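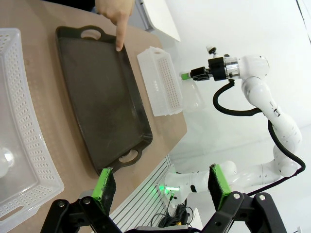 Yolandi Mokgethi
My sister swears by dish soap and a soft brush, but she's never had to deal with a dark tray, so take that for what it's worth. Which side is bothering you, the flat part or the rim?

Zodwa Botha
The flat part! So I've got this dark brown tray with the handle holes in each end, and the flat part is covered in faint scuffs and lighter smudges. I use it for carrying breakfast out to the porch, and company's coming in October so I'd love for it to look decent. I've wiped it with a damp rag over and over and the smudges come right back once it dries. Also, can I clean the white plastic baskets with the little holes the same way? Dust gets in every single one of those holes and it drives me nuts.

Athina Spanos
Oh, I know those smudges! Mine were mostly old cleaner that never got rinsed off (I was spraying way too much). Try one drop of dish soap in a bowl of warm water, wipe, then wipe again with plain water and dry it right away with an old T-shirt. The drying matters more than the soap. If it's real wood, don't let it sit in the sink, I ruined one that way. Scuffs are a different story. A tiny dab of mineral oil hid mine on a wood tray, but try it on the bottom first and skip it if yours is plastic.
For the baskets, I fill the tub, let them soak 40 minutes and go over the holes with a dish brush. Rinse with the shower head and stand them on end to drain. Way easier than poking at them with a Q-tip, which I did for years.

Wian Msimang
just put a placemat on it

Joonas Partanen
Agree with Athina on the baskets. I'd leave the oil alone though, mine stayed sticky for 4 days and picked up every crumb in the house. Lived with the scuffs after that.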